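A visit to the Hermans oat mill

The Hermans mill opens its doors to visitors twice a year, in December and again at the start of summer. I had missed the winter one, so I booked for June 2020 and went with a small group that had been kept to 12 people. We were asked to stay apart from one another and to wear hair nets and overshoes, which we were given at the gate.

The mill stands beside the canal, a short walk from the bus stop. It handles oats only. Wheat, barley and rye are not allowed on the site, and the farmers who supply it have to clean out their trailers before they load. The oats are sold under the name Claner, mostly to bakeries and health food shops, and a smaller part goes out as plain flakes in paper sacks.

Our guide was Jolien Van den Broek. She started us at the intake pit, where each load is sampled with a long probe before it is tipped. The sample goes to a side room and is spread on a tray under a lamp. If there are too many stray grains of barley, the whole load goes back. She said this had happened 6 times since the last harvest, and that the farmers do not enjoy the phone call.

From the pit the oats go up by elevator to the cleaning floor. There are sieves for stones and straw, a magnet for metal, and a sorting machine called the Tratero, which separates grains by length. It was too loud to ask questions there. Behind it stands an older machine that does the same job more slowly and is kept for small lots.

Oats come off the field with a hard hull that people cannot digest. At Hermans the hull is knocked off by throwing the grain against a rubber ring, and then blown away with air. What is left is called the groat. The hulls are burned in the boiler that makes steam for the next step, and the ash is collected by a local grower.

The next step is the kiln. Oats contain more fat than most other cereals, and once the grain is broken the fat soon turns bitter unless it has been heated. The groats are steamed and then dried slowly on the way down a tall column. The smell on that floor is very good, close to toasted nuts. After the kiln the groats are either cut with knives, to make pinhead oats, or steamed again and rolled flat.

There was a talk at the end about beta-glucan, the soluble fibre for which oats are usually praised. It was sensible and did not promise anything. The speaker pointed out that pinhead oats and rolled oats are the same food in a different shape, and that sweetened instant porridge is where the sugar tends to come in. We tried three porridges made with water and salt. I liked the pinhead one best. It needs 30 minutes on the stove, or less if soaked overnight.

The shop sells flakes, groats, bran and a naked oat variety, Cletora, which loses its hull at threshing. I bought two bags of groats. Parking is limited, and the stairs to the kiln floor are steep. There is no lift for visitors.
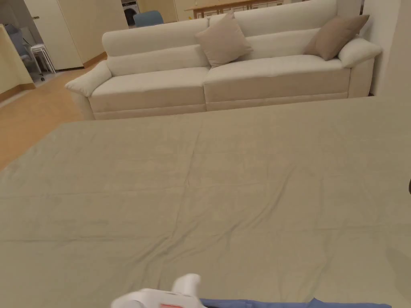
Marieke wrote to me after reading a first version of these notes, and she would add a warning for people with coeliac disease. A mill without wheat is a good start, she says, but a small number of coeliacs react to oats themselves, and they should speak to their doctor before eating them. She also finds that Cletora cooks softer than ordinary groats and needs less water.

I have made it once since then, with less water as she suggests, and it came out thick enough to slice when cold. Bookings for the December visit are taken by telephone at the mill office, on weekday mornings only.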